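**Shoe shop staff to hand over shelf tidying to robots at Reltent**

24 January 2021 – Footwear retailer Reltent is to bring in humanoid robots to tidy its display shelves, following a trial with the automation firm Plelten. The first two robots start work in March at the company's Kruger store, where they will straighten pairs and put shoes back on the rack during opening hours.

The project, known as Pidska, deals with a job that takes up much of the day in any shoe shop. Customers pick up a slide or a sandal, try it on and leave it wherever there is room. Staff at the Kruger store carry out 500 of these small corrections on a busy day, many of them bending down to the lower shelf.

"People come to us because they like helping customers, and then they spend half their shift on their knees," said Ayanda Cele, store manager at Kruger. "I want them on the shop floor talking to people. The robot can do the left shoe, right shoe part."

Plelten has been training the robots on slides, which are among the store's best sellers. The robots have five-fingered hands.
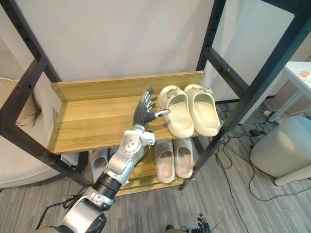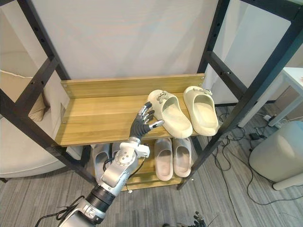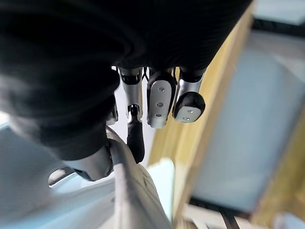 *The robot hand in Plelten's shelf-tidying work for Reltent. The first two pictures show it at a rack of slides, the third is a close view of the fingers.*

No jobs will be lost at the Kruger store under the agreement. All sales staff keep their present hours, and the time freed up will go into fitting, stock enquiries and a longer handover between shifts. Two members of the team, Kagiso Baloyi and Lindiwe Joubert, have been trained to start, stop and check the robots and will be paid a higher rate for the work.

"I was worried at first that I'd be minding a machine all day," said Ms Baloyi. "Mostly I look at the rack when it has finished and move anything I'm not happy with. It is slow with straps, so we still do those ourselves when the shop is full."

The robots will not serve customers, handle payments or go into the stockroom. They will work on one rack at a time, and any member of staff can stop them with a button at the till.

Ludger Tiedemann, head of engineering at Plelten, said the shop staff had changed the way the work was planned. "We had the robot starting with the top shelf every time. The team told us the bottom shelf was the one that hurt their backs – so now it goes there first."

Reltent will review the scheme with staff after 80 working days before deciding whether to extend it to other stores.

**Press contact:** Nizar Semaan, Communications, Reltent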